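Notebook, June

Carrying on from the last entry. The job is still the Kullden picture: getting the fan cut of the film and the printed comic collection to agree on what happens in what order, so the viewing guide can go out with the Tirna box.

Morning. Went through reel 3 against the shooting script again. The script has the Ellis station scene before the trial. The released film has it after, and the comic adaptation leaves it out. I had been treating the comic as the tie-breaker because it was drawn from an earlier draft, but the lettering on the trial pages mentions the station fire, so whoever wrote the captions had seen a version where the station came first. That makes two sources against the release print. Have moved it in the guide and put a note in the margin.

The alternate costume question is separate and I don't want to mix them up. The hero wears the grey suit in the trial and the blue one at the station. If the station goes first he changes from blue to grey and then back to blue for the ending. It doesn't read well. The continuity sheet has a line for it ("suit 2, repaired") and then nothing. Leave as is. The guide can say the suit changes and move on.

Cameo list. Down to 14 confirmed. Took off four that were only ever in the trade gossip before release. Two of them might be in the crowd at the trial but I ran that shot at quarter speed and the faces are too soft to say. If anybody wants to argue for them, bring a call sheet.

The post-credits bit is still a nuisance. There are two versions, the cinema one and the one on the first home disc. On the disc the voice on the radio says the second world is "closed". In the cinema one it says "closing". Both sets of subtitles say "closed", so the subtitle file was probably made from the disc mix. It matters for the sequel, because if it's closed then the villain from the other world shouldn't be able to turn up in issue 3 of the follow-on comic, and he does. I've gone with "closing" as the main reading and put the other one in the notes.

11.40. Frame 3822 of the trial reel has a splice. Checked it on both transfers and it's there on each, same place, so it was in the print and didn't come from our scan. Sound carries on over it without a bump. Something short was taken out after the mix was done. Best guess is a reaction shot. Not worth chasing.

Sistex crashed twice while exporting the timeline. Both times it was on the long dissolve before the title. Workaround for now: export in two halves with the dissolve in the second half, then join them. Settings are saved as "guide two part". Don't use the old preset, it drops the chapter names.

Afternoon. Wrote up the multiple worlds page. It was running to more than 4 pages and read like a legal document. Cut it to one. World A is where the first film takes place, World B is where the hero's sister lived, and anything else is called "other" until a film or comic gives it a proper name. Took out the coloured arrows. They looked clever on the wall but on the printed page they crossed over each other and I couldn't follow them myself.

Red room, window on the left.
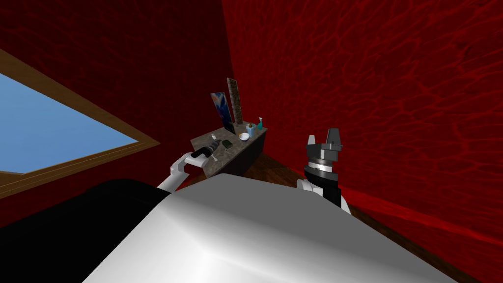 Red room. Granite-topped cabinet by the corner, plain sky in the window.

Printer proof of the guide came back. Blacks are heavy on the villain page and the small type in the timeline fills in. Will go up one size on the type and lose the rule between entries to make the space. The cover is fine. The spine text is upside down compared with the first volume, so that needs turning before it goes back.

Also found that the index lists the sister under two names, her own and the one she uses in World B. Merged them under the first and put a "see" line at the second. Same thing will need doing for the judge.

To do:
Check the radio line on the airline version if a copy can be found
Trial crowd, ask for call sheet
Turn spine text
Judge's entry in the index
Send the two dissolve crashes to Sistex with the log
Chapter names on part two, they came out numbered from one again

Left the timeline export running in two halves. Second half not joined yet.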